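Wiltthorpe should let Fellell keep its market hall lease, even at a lower rent. The chain employs 300 people there, and the last 2 stores that left High Row are still empty after 12 months. The council says it can find a better tenant. It said the same in Hetstead, where the old Aydoğan furniture store now sells nothing at all.

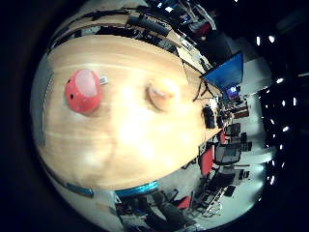
A lower rent still pays for street lights and trash pickup. An empty hall pays for neither, and the shops next to it lose their walk-in trade by April.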